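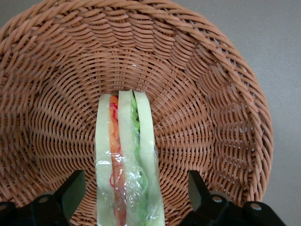 Loan agreement: incoming condition report does not match ours. Who signs?

Posted by Ghazal Mirzaei

I handle registration for a small regional museum. We have 136 objects coming in for a basketry and textile show in July, borrowed from two lenders. One lender, the Parsa collection, sent outgoing condition reports with the loan agreement. On unpacking the first crate we found 2 baskets with broken rim stitches that are not on the outgoing reports. The breaks are at the fold of the lashing and there is no loose material in the packing tissue.

The agreement says coverage is wall to wall and that "any change in condition shall be reported promptly." It does not say what happens when the change may predate the loan. The lender's registrar has asked me to countersign their original report so the file can be closed. Do I sign it with a note, or refuse and issue my own? The objects are still in the crate room and have not been moved to the gallery.

Touran Vahidi

Do not countersign a report you disagree with, even with a note. Notes get separated from forms when files are scanned. Issue your own incoming report, dated and timed, and attach theirs as received.

What I would do, in order:

Stop unpacking that crate. Photograph the packing as it is now, including tissue and supports.
Photograph each break with a scale and raking light. Add one overall view showing where it sits on the rim.
Email the lender the same day. State what you found and where. Leave out any opinion on cause.
Ask for their most recent photographs of the same area. Older catalog shots often settle the matter.
Notify your insurer in writing, even if you do not expect a claim. Many fine art policies have a notice period and it can be short.

The absence of loose fragments is worth recording, but it does not prove the damage is old. Lashing can split without shedding anything. If there is a conservator on contract, ask whether the broken ends look soiled. Clean, pale ends suggest a recent break — dirty ones usually do not.

Also check who packed the crate. If an agent packed it, the agent's own report should be in the shipping file.

Gilberto Henao

Same thing happened to us with a ceramic. We just signed and it was fine.

Lucian Olteanu

Agree with Touran on the separate report. One addition: read the clause on handling. Some agreements bar the borrower from any further handling until the lender gives written consent, and moving the baskets to a shelf would count. We had an exhibit opening slip by 8 days over that clause. Ask for consent to move them in the same email as the damage notice.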